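The bed test

2021-03-19

My sister-in-law sent me another robot video in January, the one with the arm that folds a T-shirt. She wanted to know if I was ready to eat my words. I watched it twice. The shirt starts out flat on an empty table with good light on it, and the clip has been sped up, which they admit in small gray type in the corner. I ate nothing.

I've been keeping a list of these claims since I left the laundry at Lostham, where I spent 14 years feeding sheets into a flatwork ironer. We had machines for washing, drying, pressing and folding. Every one of them needed a person standing at the front end finding the corners. A salesman told us in my first year that the corner-finding machine was nearly ready. When I left, Apinya Chareonsuk and I were still finding corners, and the ironer was on its second motor.

So when people ask if a machine can do the housework yet, I ask them about the bed. Vacuuming doesn't count. The floor holds still. Dishes I'll half allow, if you overlook who loads the dishwasher. But bedding is big and floppy and it hides its own edges, and there's always a pillow on it, or yesterday's clothes. And a bedroom was never laid out for anybody's convenience. You work in whatever gap is left between the chair and the mattress.

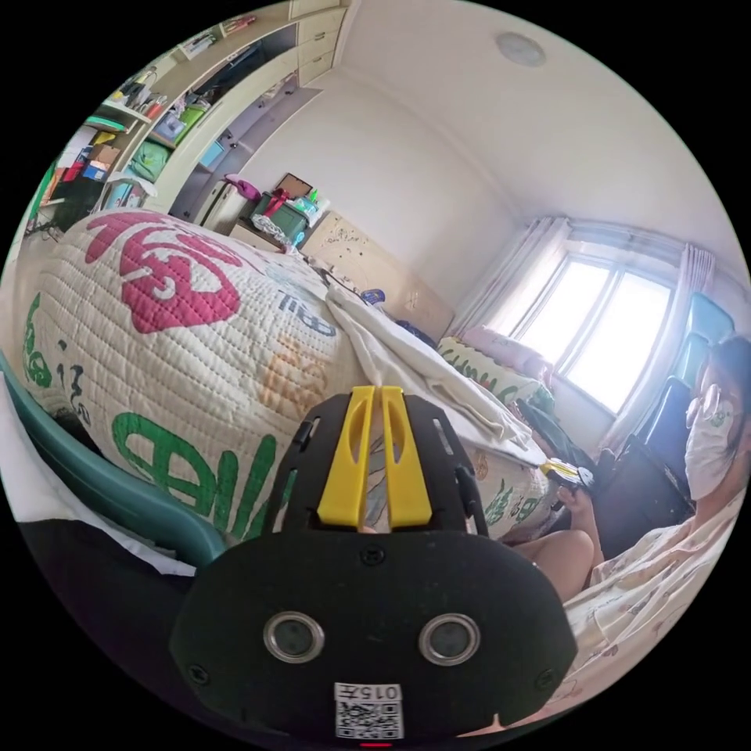
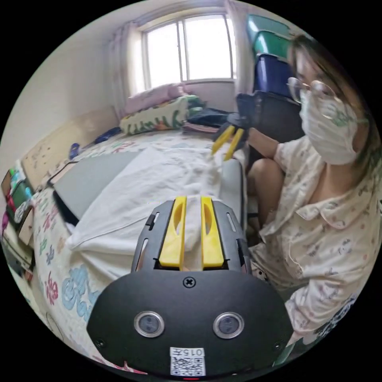

Bedding and hand-held grippers, with a person at the bedside both times.

Look at how much of that job is cloth lying on top of other cloth. A hand knows by feel if it has one layer or two. Two stiff fingers can pinch a fold, I'll give them that, and a pinch is a fair start. Then you have to pull without dragging up whatever's underneath, and know when to stop pulling. I'd also point out where the brains are in those pictures. They're in the person.

The keen ones tell me that's fine, that the machine learns from people doing the work. Maybe so. My neighbor Marion Semple taught 55 kids to swim one summer and swears that watching had very little to do with it. How many bedrooms does a machine have to study before it can manage mine, with the cat in it? I've asked this under a few of those videos and got one thumbs-up and a link to a newsletter.

I'm 67 and would love to be wrong. My shoulder hates a fitted sheet. If somebody will sell me a thing that strips and makes a double bed at normal speed, in a room it hasn't seen before, with nobody in the next room working the controls, I'll clear a space for it. Until then the sheets get changed on Saturday, by me, starting with the corner by the wall.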